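Chapter 9
Rock You Can Read

Pick up a pebble from the beach at Lollton and you are holding a piece of history! Granite cools slowly, deep underground, so its crystals have time to grow big enough to see – no microscope needed. In this chapter we visit Drordale quarry, where 3 kinds of rock meet in one cliff, and learn to tell them apart by grain.

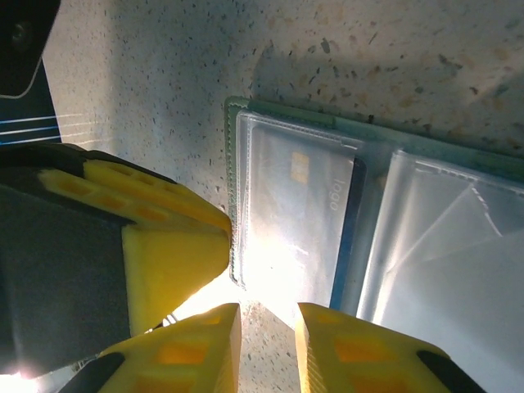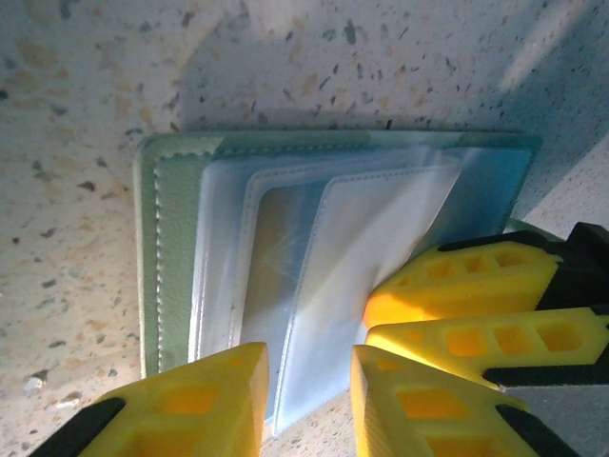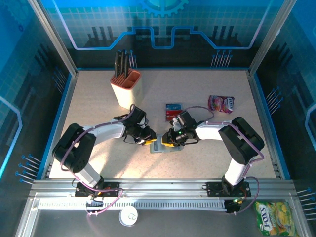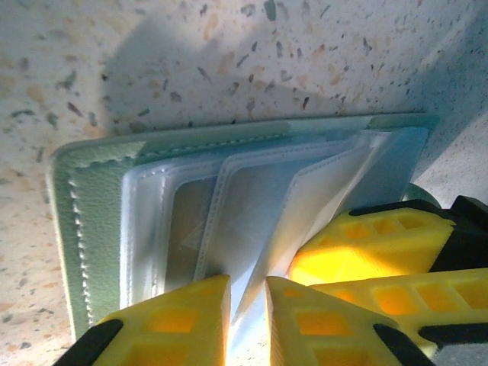
Grain simply means the size and pattern of the bits that make up a rock. Start with any speckled surface you can find, at home or at school. On a pale worktop like the one under the green card holder, look for the dark grey flecks first, then the tan ones, and sketch a small patch. Keep your sketch for the activity on page 124.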